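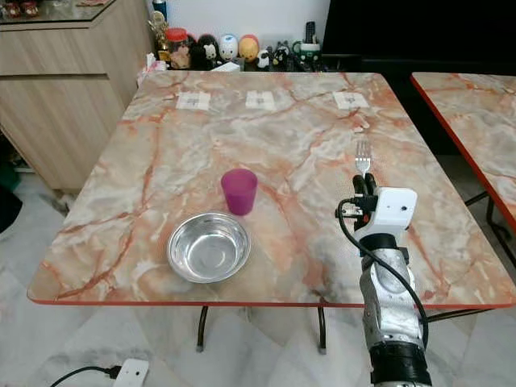 Surfaces and Finishes in Furnished Rooms
Unit 4 handout: Imitation Materials and Their Care
Plostbridge Institute, Department of Interior Studies

An imitation finish is a surface made to look like a material other than the one beneath it. The practice is old. Plaster was painted to resemble stone, pine was grained to resemble oak, and iron fireplaces were coated to pass for slate. Stone has been copied more often than any other material, and the copies range from careful to very free. A glossy tabletop with pale gray, white and cream areas, crossed by branching veins of orange-red and rust, belongs to the family of faux marble, and a thin red-orange rim along the front repeats the warm color of the veining. Students should note the relation between rim and vein whenever they record a finish of this type, as the edge treatment is frequently left out of written surveys.

4.1 Terms used in this unit

Ground: the overall background color over which a pattern is laid.
Vein: a line of contrasting color that crosses the ground. Veins may be single, branching or netted.
Drift: the general direction in which the veins run.
Repeat: the distance after which a printed pattern begins again. Hand-painted work has no true repeat.
Sheen: the degree to which a surface reflects light, recorded in this course as matte, satin or gloss.
Edge: the finished border of a panel or top, recorded separately from the face.

4.2 Painted marbling

Traditional marbling begins with a sealed and sanded base. Two or more coats of ground color are applied and allowed to dry fully. A thin glaze is then brushed over the ground, and the veins are drawn into it with a fine brush or a feather while it remains wet. The painter softens one side of each vein and leaves the other side fairly crisp. Veins in natural stone vary in width along their length, and a line of constant width is the most common fault in beginners' panels. Veins should also join and divide at uneven intervals.

A clear varnish is applied last. Gloss varnish deepens the color but makes dust, brush marks and dents easier to see. Satin varnish is more forgiving and is preferred for the practice panels in this unit.

4.3 Printed finishes

Printed patterns brought imitation stone within reach of ordinary households. A pattern is printed on a sheet, which is bonded to a core and protected by a clear wear layer. The quality of the result depends on the number of colors, the length of the repeat and the handling of joints. Where two sheets meet, the veins seldom line up, and makers often place the joint at a corner or under a trim.

The Stallow study collection holds 28 sample boards, of which 11 are printed. The remainder are painted or solid. The Fairclough boards are the most useful for comparing repeats and may be borrowed for up to 24 hours. The Umine boards are fragile and must be studied in the collection room.

4.4 Routine care

Both painted and printed surfaces should be dusted with a soft dry cloth before any damp cleaning. Grit dragged across a gloss surface leaves fine scratches that cannot be polished out of a thin wear layer. Use a cloth wrung out in plain water with a little mild soap, then dry the surface at once. Abrasive powders, bleach and wax polish are not suitable. Hot vessels should be set on a mat. Painted marbling should be kept out of strong direct sun, as some red and pink pigments fade well before the ground does.

4.5 Recording a finish

Each survey entry is to be written in the following order:

Object and position in the room
Ground color
Vein color, type and drift
Sheen
Edge
Method of manufacture, if known
Condition, including fading, scratches, lifting and earlier repairs

Where the method cannot be established without damage, write "not determined." Marks given for a cautious entry are never lower than those given for a lucky guess.

4.6 Assignment

Complete one painted panel and one written survey of a finish in a room to which you have regular access. The survey carries 30 percent of the unit grade. Both items are due in December, before the department office closes at 4:00 p.m. on the last teaching day. Panels must be fully dry on submission and labeled on the reverse.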